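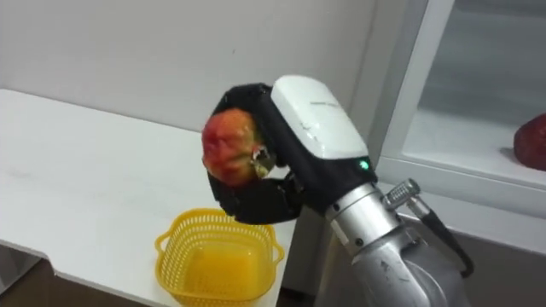
A round fruit held above a white table

Workell Bedside Range
Minutes of the range meeting, March 7, 2020
Held at the Brennan office, upstairs room

Present: Heledd Landeg (chair), Yaroslav Dovhaniuk (minutes), two from the warehouse, one from customer service
Apologies: Accounts

1. Minutes of the last meeting
Accepted with one correction. Item 4 should read "dimmer wheel", not "dimmer switch".

2. Anar wake-up light
Heledd reported that the second sample had arrived and had been on her own bedside table all week. The sunrise setting comes up evenly now and the jump in brightness near the end has gone. The display is still too bright on its lowest setting. She put a tea towel over it on the second night and has asked the factory for one more step below the current minimum.

Colour of the casing was discussed again. Grey was preferred by most. The warehouse pointed out that the white casing on the old model came back with marks on it more often than the grey. Agreed to order grey only for the first run of 600 units and look at a second colour in July.

The snooze is set at 9 minutes and can't be changed by the user. Customer service would like it to be adjustable. Yaroslav to ask what that would cost, but it is not to hold up the order.

3. Sorach sound machine
Yaroslav went through the returns. The main complaint is that the rain track has an audible gap where it loops, and people lying awake hear it every time. The other tracks loop cleanly. A longer rain recording has been supplied and was played in the meeting on the small speaker and again on the full unit. No gap was heard on either. The stream track was thought to be a bit sharp at high volume, but no one wanted to delay for it.

There are 200 units of the old version on the shelf. Options were to sell them at a reduced price with a plain note about the rain track, or send them back to be reloaded. Heledd favoured the reduced price. The warehouse said reloading would mean opening every carton, and the inner trays tear when they are taken out. Agreed: reduced price, with the note on the product page and on a sticker on the carton.

The power lead was also raised. It is shorter than customers expect and doesn't reach from a power point behind the bed to the far side of a bedside table. To be carried over to the next meeting with a price for the longer lead.
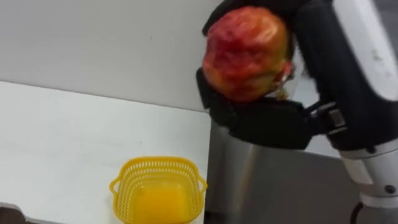
Apple in the gripper, steel surface underneath

4. Instruction leaflets
The Anar leaflet still has the programming steps for weekday and weekend alarms in the wrong order. Anyone following it as printed will save the weekend alarm over the weekday one. Customer service has been reading the correct order out over the phone. New text was tabled and read through. Two changes:
"Press and hold" to be used throughout in place of "long press".
The battery backup paragraph to move to the front page. It should say clearly that the battery keeps the time but does not run the light or the alarm tone.

Yaroslav to send the final text to the printer once Heledd has initialled it.

5. Brennan shop display
The demonstration clock in the front window has been showing the wrong time after the power was switched off for electrical work. It has been reset. The listening shelf needs a second set of headphones — the present pair has a split ear pad. Approved.

6. Other business
The warehouse asked for cartons to be labelled on the short end as well as the top. Agreed for all new orders.
Heledd asked that samples taken home be written in the book by the door.

Actions
Heledd: factory reply on lower display brightness; initial the leaflet text
Yaroslav: snooze cost; longer lead price; leaflet to printer
Warehouse: stickers for old Sorach stock
Customer service: product page note; headphones

Next meeting: date to be sent out by email once the factory has replied on item 2.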